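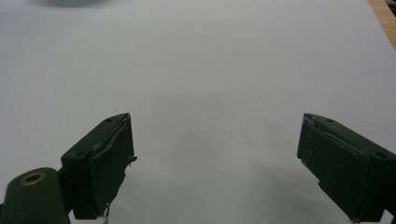 # Mesa de segunda mano que cojea y con el tablero manchado: ¿merece la pena arreglarla?

**torno_flojo**

Buenas. En febrero compré de segunda mano una mesa Tasonier para el cuarto donde coso y hago pequeños arreglos. El tablero es claro, liso, con un marco de madera alrededor. Mide 1188 mm de largo y entra justa entre la pared y el armario, así que cambiarla por otra no es tan fácil, porque casi todas las que encuentro son de 120 cm y no caben.

Tiene tres problemas:

- Cojea. Si apoyo el codo en la esquina del fondo, se mueve todo y la máquina de coser vibra.
- Hay un cerco amarillento en el tablero, como de un vaso o de un bote de pegamento. Con lavavajillas no ha salido.
- El marco está áspero por el lado donde me siento y se me enganchan las telas finas.

Además la noto baja. Está a 74 cm y para cortar patrones de pie acabo con la espalda mal. Había pensado en subirla a 86 cm con unos suplementos, pero entonces no sé si me servirá para coser sentado.

Una tienda me pide 215 euros por un tablero nuevo cortado a medida, sin contar el marco ni la colocación. Me parece mucho para una mesa que me costó bastante menos. ¿Por dónde empezaríais? Tengo taladro, lijadora pequeña y poca experiencia.

**Edito:** me preguntan por el suelo. Es de baldosa antigua y no está muy nivelado. Las patas son de madera, atornilladas al bastidor, sin regulador.

## Respuestas

### rodapie_norte

No cambies el tablero todavía. Yo empezaría por la cojera, que es lo que más molesta y lo más barato de arreglar.

1. Vacía la mesa y ponla en otro sitio de la habitación, girada. Si deja de cojear o cojea de otra esquina, el problema es el suelo. Si cojea siempre de la misma pata, es la mesa.
2. Si es la mesa, dale la vuelta sobre una manta y revisa los tornillos de las patas. En las usadas suele haber alguno pasado de rosca. Se rellena el agujero con palillos y cola blanca, se deja secar hasta el día siguiente y se vuelve a atornillar.
3. Si es el suelo, pon patas regulables. Las de Plukberg de rosca M8 van bien y se encuentran en cualquier ferretería algo surtida. Hay que taladrar la pata por abajo, bien recto, y meter una tuerca de inserto.
4. Con la mesa ya en su sitio, nivela primero las dos patas del fondo y después las de delante. Si empiezas por las de delante, luego te toca mover el mueble para llegar atrás.

No uses cartón doblado. Se aplasta y al mes estás igual.

Para el cerco amarillo, prueba antes en una zona que no se vea, por ejemplo debajo, si el acabado es el mismo. Alcohol isopropílico en un paño blanco, frotar poco y secar enseguida. Si no sale, pasta de bicarbonato con unas gotas de agua, diez minutos, y retirar con un paño húmedo. Nada de estropajo verde ni de polvos abrasivos, que dejan el tablero mate justo donde frotas y eso ya no vuelve.

Si el cerco es de pegamento de contacto, el bicarbonato no le hará nada. Se calienta un poco con el secador y se levanta con una espátula de plástico.

El marco es lo más fácil. Lija de 180 y luego de 240, siempre en el sentido de la veta, y tapa antes la superficie con cinta de carrocero. La lijadora eléctrica déjala guardada, con un taco y a mano tardas media hora y no te comes el borde del tablero. Después, dos manos finas de barniz al agua. Entre una y otra, pasada suave de 320.

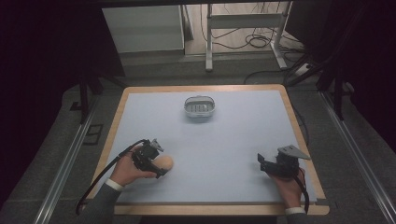

### hilvan86

Yo coso y discrepo en el orden. Lo primero que tienes que decidir es la altura, porque si vas a suplementar las patas no tiene sentido colocar antes los reguladores.

86 cm para cortar de pie está bien si mides alrededor de 1,65. Para coser sentado es demasiado alto con una silla normal, acabas con los hombros levantados. Yo lo resolví dejando la mesa a la altura de coser y comprando cuatro alzas que se ponen solo cuando corto. Las mías son de la marca Parar, de plástico duro, con un hueco cuadrado para la pata. Mira antes el grosor de tus patas, porque el hueco es de ocho centímetros y si son mucho más finas bailan dentro. En ese caso se forra el interior con fieltro.

Lo malo es que hace falta otra persona para levantar la mesa. Si vives solo, igual prefieres una silla alta con reposapiés y dejar la mesa fija arriba. Conozco gente que cose así y está contenta, a mí se me duermen las piernas.

Lo de las vibraciones no siempre es por las patas. Pon debajo de la máquina una plancha de goma fina o un trozo de esterilla. Se nota bastante, sobre todo a velocidad alta.

Y sobre la mancha: para coser, un tablero claro con un cerco no estorba. Yo no me gastaría ni un euro en eso. Lo que sí te diría es que no pongas hule encima, la tela se pega y no desliza. Si te molesta verlo, una base de corte grande lo tapa.

### pino_y_clavo

Un apunte sobre los 215 euros. Pide precio en otro sitio, por el tablero solo deberían cobrarte menos. En el almacén Piątek cortan a medida y si les llevas la plantilla no cobran suplemento por las esquinas redondeadas. Eso sí, los domingos cierran y los sábados hay que ir antes de las once o no te atienden.

Antes de encargar nada, mira cómo está montado el marco. Hay dos sistemas:

- Marco atornillado desde abajo. Se desmonta sin romper nada y el tablero sale por arriba.
- Marco encolado y con espiga. Aquí cambiar el tablero es casi hacer la mesa de nuevo y no compensa.

Para saberlo basta con mirar por debajo con una linterna. Si ves cabezas de tornillo cada palmo, es el primero.

Estas mesas de centro claro y canto de madera se ven mucho, y al marco hay que pasarle la mano de vez en cuando, que es donde se apoyan las muñecas y los cables y donde primero se va el barniz.

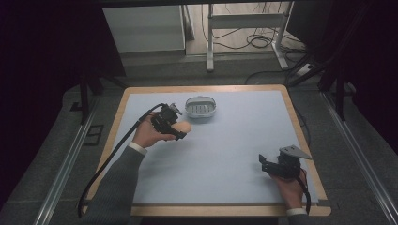

*Mesa de superficie azul grisácea con borde de madera clara.*

Si al lijar el canto ves que la madera se levanta en pelusa, humedécela con un trapo, deja secar y vuelve a pasar la lija fina. Con eso no debería engancharte ninguna tela.

**torno_flojo**

Gracias a todos. He mirado por debajo y el marco va atornillado. También he girado la mesa y cojea de la misma pata, con un tornillo que da vueltas sin apretar. Voy a probar lo de los palillos y la cola. El cerco se ha ido a medias con el alcohol, lo dejo así de momento. De la altura decidiré cuando haya cortado un par de patrones más.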